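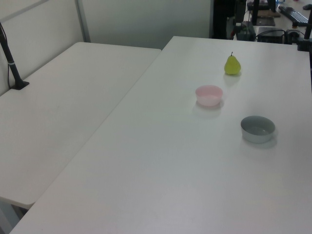

A small pear with a short, dark stem.

Why Do Pears Get Soft After They Are Picked?

Bite into a pear on the day it comes off the tree and you may be disappointed. Many pears are hard and not very sweet at that point. They need more time.

Some fruits, like strawberries and grapes, stop ripening when they are picked. Pears keep going. Most kinds of pears ripen better off the tree. If they stay on the branch too long, the middle can turn brown and mushy while the outside still looks fine.

What happens inside?

A new pear stores a lot of its energy as starch. Starch is what makes a raw potato taste plain. As the pear ripens, it changes the starch into sugar, and the fruit tastes sweeter. The walls around its tiny cells also get weaker, so the flesh turns soft and juicy.

A gas called ethylene (say "ETH-uh-leen") helps this along. You can't see it. The pear makes it by itself. Bananas and apples make it too.

Why are pears a little gritty?

Pears have special cells with very thick, hard walls. They are called stone cells. When you chew, you feel them as tiny grains, like fine sand. They are safe to eat.

How can you tell when a pear is ready?

Color is not always a good clue. Some kinds stay green even when they are ripe. Press gently near the stem with your thumb. If the neck gives a little, the pear is ready.

Try it at home

You need 2 hard pears of the same kind and a paper bag. Put one pear in the bag with a banana and fold the top closed. Leave the other pear on the counter. Check both necks every day and write down what you feel. Which one got soft first?

Words to know

Ethylene: a gas that helps some fruits ripen.
Starch: a way that plants store energy.
Stone cells: hard cells that make pears gritty.

Written by Aitana Pacheco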